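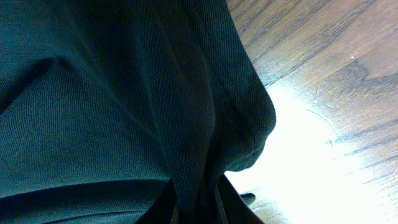
Ticket 2448: Creases remain in piqué knit after folding and shelving

Status: Closed
Category: Garment care / folding
Opened: February 4, 2019
Site: Cutville laundry room
Handled by: Wellington Holanda

Summary

Dark teal-green piqué garments arrive at the shelf with a diagonal crease across the body and a long pleat down the middle. The plain jersey garments from the same wash do not show the fault. The photo shows the cloth gathered up, with the crease at upper left and the pleat running down into a tight bunch of folds.

Reported behaviour

The requester states that the garments are folded to the usual card and stacked in piles of nine. When a pile is opened the next morning, the garments at the bottom carry a crease that does not drop out on a hanger. Pressing removes it, but the raised cells of the knit are flattened along the line and the mark stays visible as a shiny stripe. The requester asks whether the cloth is faulty and should go back to Dellico.

Initial checks

1. Care label read. Wash at 40, cool iron, do not tumble on high. Matches the programme in use.

2. Knit examined under the bench lamp. Cells are regular and the rows run straight. No laddering, no dropped stitches. Cloth is not considered faulty.

3. Hem examined. The hem is a doubled edge and is stiffer than the body. If it turns under during folding it makes a ridge that prints through to the layers on top of it.

4. Colour compared with an unwashed garment from stores. No difference seen in daylight. The cloth looks much darker inside a fold than on an open surface, so shade should not be judged on a bunched garment.

Log

Entry 1. Asked how the garments get from the dryer to the table. Reply: lifted out in one armful, put in the basket, folded when the basket is full. Waiting time in the basket was not recorded. Asked for it to be noted on the next load.

Entry 2. Waiting time came back as 27 minutes. The cloth had cooled in a heap. Piqué is heavier than the jersey and the folds at the bottom of the basket carry the weight of everything above.

Entry 3. Test A. Six garments taken out one at a time, shaken once by the shoulders and laid flat on the table while warm. Folded straight away. No diagonal crease on any of them after a night on the shelf. A faint line remained down the centre of two.

Entry 4. Test B. Six garments left in the basket for 27 minutes, then folded to the same card by the same person. Diagonal crease present on all of them before folding began. The card is therefore not the cause of the diagonal crease.

Entry 5. Centre line looked at separately. The Clendero folding card is narrower than the garment, so the sides come in and meet at the middle. On jersey this leaves nothing. On piqué the two edges butt together and the cloth underneath lifts into a small pleat, which the pile then presses in. Tried the wider Bhatt card. The sides overlap slightly at one side and the pleat does not form.

Entry 6. Requester asked if fabric softener would help. Tried on one load. The cloth felt limper but the basket creases were the same. Not recommended. Softener drawer rinsed out afterwards.

Entry 7. Requester asked about garments already marked. See recovery procedure. Three from the worst pile were treated and two came back to normal. The third had been pressed hard twice and the stripe is permanent. Moved to the workwear shelf.

Cause

Diagonal crease: garments left to cool in a heap after drying.
Centre pleat: folding card too narrow for this knit.
Contributing: hem turned under when the garment is laid down, pile too high.

Fix

1. Set the dryer to finish slightly damp.
2. Remove piqué garments singly. Do not lift them out in an armful.
3. Shake once, lay face down, and run a hand along the hem to check that it is flat.
4. Close the placket before folding, top button only.
5. Fold on the wide card.
6. Limit the pile to six.

Recovery of creased garments

Turn inside out. Mist the crease with plain water and leave for nine minutes on a flat towel. Steam from the wrong side with the iron held clear of the cloth. Do not slide the iron. Pat the knit back into shape and hang until fully dry, then fold as above. If a shine remains along the line, one further wash may raise the cells again. Do not press a second time.

Open points

The wide card does not fit the upper shelf bay, so piqué piles have been moved one bay down. Shelf labels still show the old arrangement. Collars were not covered by this ticket; the curling reported in October is logged separately and remains open.

Closing note

Requester confirmed two full loads with no diagonal crease. One garment had a turned hem and was refolded. Nothing returned to Dellico. Closed by W. Holanda.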